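Set Visit: A Friday on the Davari Lot

4 min read

The Davari lot opens its gates to visitors on one Friday each October, and this year 200 people got tickets. I went with the morning group, which was due at the east gate at 8:30. Parking is across the road and costs extra.

Davari is best known for the legal drama Fenudar, which shot its first two seasons here before moving most of its work outdoors. The courtroom is still standing on Stage 4. It is smaller than it looks on television. The public benches seat 72, and the back wall rolls away so that a camera can be placed where the last two rows would be.

Our guide was Larasati Sitompul, who worked as a script supervisor before she joined the visitor office. She took us through the courtroom, then the corridor set, then the judge's chambers. The corridor has doors on both sides and only one of them opens. She said the actor Rohani Siregar walked into the wrong one during her first week and carried on with the line, and that the take was used in episode three.

After the courtroom we had a long stop at wardrobe. The racks are sorted by character and then by episode, and each outfit has a card with photos pinned to the hanger. Siregar's gray suit exists in four copies. One has been let out at the shoulders for a stunt performer. The department's computer list runs to 2,874 pieces, counting shoes as pairs.
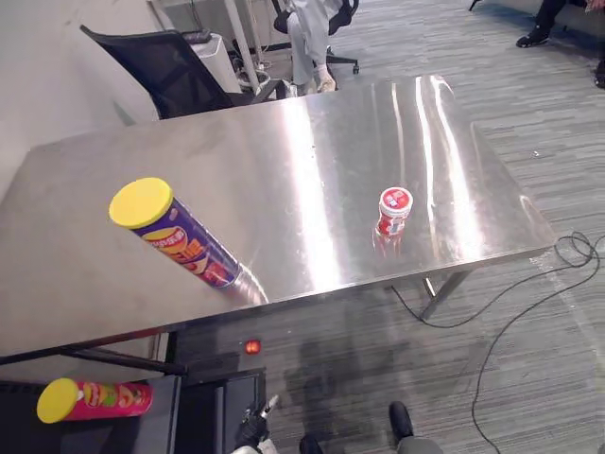
The talk at 11 was the main reason I bought a ticket. Anjani Purba, who plays the younger sister in Fenudar, spoke for half an hour with casting director Puspita Wibisono. Purba started out in commercials and had two lines in a hospital film called Clisier before Wibisono called her in. She read for the part three times. The second reading went badly, she said, and she had already taken a job at a dance school when the offer came.

Questions from the floor were mostly about the next season. Purba would not say if her character is in it. She did talk about singing, which she studied as a teenager, and said she would like to do a stage musical if the dates ever worked out.

Lunch was in the canteen and was not included in the ticket. The soup was fine – the line was slow.

In the afternoon we saw the sound building, where a two-person team was adding footsteps to a film for Khoo. Visitors have to stay behind glass, and phones go in a locker at the door. We watched the same staircase shot around 11 times. I could hear a difference between the first and the last, but not between most of the others.

The tour finished at the gift shop a little before three. Next year's tickets go on sale in the spring, and the afternoon group does not get the cast talk, so book the morning if that matters to you.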